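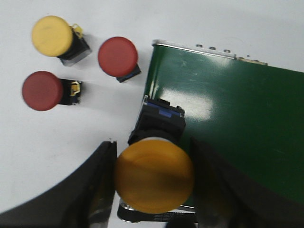
Lukian Tymoshchuk was rewiring a doorbell on his grandmother's kitchen floor by the age of nine, and he still talks about it like it happened this morning. "It rang once, beautifully, and then it wouldn't stop!" he says. "She had to throw the breaker. I was absolutely hooked."

These days he restores old pinball machines in a shed behind his house in Prideo, and his favourite by far is the Gestano, a two-player table that spent decades in the milk bar on Shevchuk Street. It had sat under a tarp for years when he bought it in April, with mould in the cabinet and half the bulbs gone.

"People reckon it's all flippers," he says. "But the sound! Real chimes, real bells, a little hammer hitting a bar. You feel it in your hands."

He has put 415 hours into it so far, most of them after the kids are in bed, and the colours on the backglass took an entire winter. His best score is 3,735, which he admits is shocking. The milk bar's old record was over 4,000.

"My daughter's going to get there first," he says, grinning. "She's already better at nudging it than I am."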